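Robot tidying up at work, what happens to the cleaning crew's hours?
Asked 13/02/2023 in Workplace & Jobs

I look after the shared workrooms at a small company in Flelandale, and for years the end-of-day clearing has been done by two part-timers who are frankly the kindest people in the building. Management has now signed up for a trial with Rulix, where a two-armed robot clears the tables into a small lined bin. My crew are asking me what it means for them and I don't have a good answer. Has anyone been through this? Did people lose hours, or did the work just change shape? I'd love to hear the day-to-day side of it, the good and the grumbly.

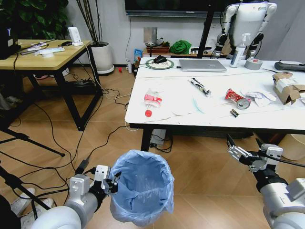

Dridov: Ask about the hours before the trial starts, and get the answer in writing. We were promised "no changes" out loud and by August the evening shift was shorter.

Answer 1 (accepted)

We went through this at Haddad, so let me ramble a bit. Nobody on our crew was let go, but the job did change, and I wish we had talked about that sooner. Clearing tables used to be the easy, sociable part of the shift, when people chatted and caught their breath. Once a machine took that on, what was left was the heavier stuff — restrooms, floors, stairs — and a couple of folks went home more tired than before, on the same pay.
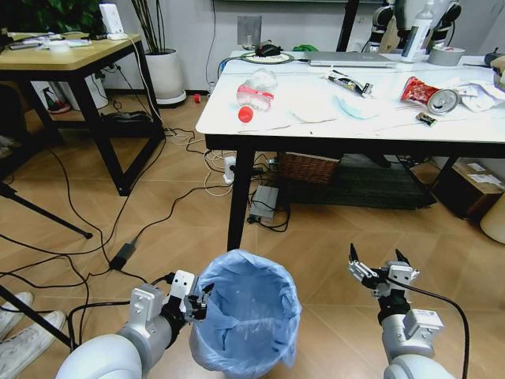 So we sat down together and swapped things around, with everybody getting a turn looking after the robot and a turn on the floors. Looking after it is real work too, and it belongs in the job description with some training time attached. Push for that!

The other thing is deciding what counts as trash, and your crew know far more about that than any manager does.

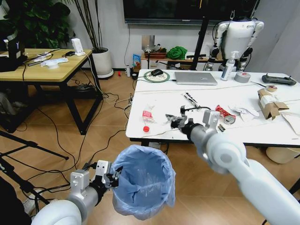

Your part-timers should be in the room when the rules get written, and they should be paid for being there. A worktable at the end of the day is a muddle of things to toss and things to keep. You'll have a crumpled tissue and a snack wrapper on the same table as a pair of scissors and a closed laptop, and a person who has cleaned that room for years knows which is which without thinking. We ended up with a one-page list, written by the cleaners, and it saved a lot of bad feeling on both sides.

Best of luck, and please tell your two that a stranger is rooting for them.

Answer 2

depends on your contract. ours just cut the hours, no meeting. check the notice period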